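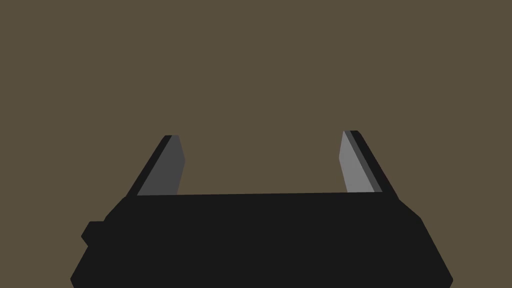 4 min read

Home Grippers Spares Guides Contact

Tresari two-finger gripper: setting up and looking after yours

I've been fitting Tresari grippers for long enough to have opinions about them, so this page is half product notes and half me nattering on about what I do with ours in the Barasa cell. It's order code 3165 if you want the full kit, or 907 for a pair of spare fingers.

Start with the jaws wide open and power off at the cell. I do every check from there, on the real one and in the simulator too, and I always look along the fingers from behind (you get a feel for whether they match!). Put a straight edge across the tips, and if one sits proud, slacken that finger, nudge it and nip it up again.
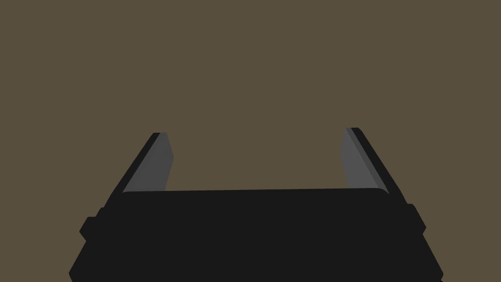
Then run it open and shut 21 times with nothing in it, slowly, and listen. A dry slide has a sort of squeak you'll get to know. One small dab of Prukitz grease on each side is plenty – I used far too much on my first one and spent a whole afternoon wiping it off the pads.

Pads want a wipe with a clean cloth at the end of a shift. Please don't use solvent, it makes the faces go tacky and then everything sticks when you let go. Juwita Saragih swears by warm soapy water and I've come round to her way of thinking.

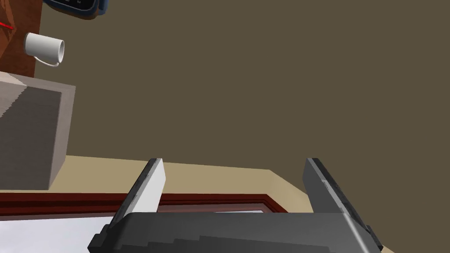

Trodthorpe Works, Cell Maintenance Team

When you swap fingers, change both, and teach the open position again before you let it near a mug or anything else with a handle. I start at 5 per cent speed and keep a hand by the stop button. The simulator needs the new finger length as well, so put that in while you remember it, or your practice runs will be off by just enough to drive you mad.

Spare fingers come with their own screws. If yours arrive without, ask for Akinyi Kaijage in stores and she'll sort you a bag out. The next lot of pads is due in December.

Related items
Prukitz slide grease, small tub
Tresari finger pair 907
Tresari straight edge and key set
Teaching the open position again: a short guide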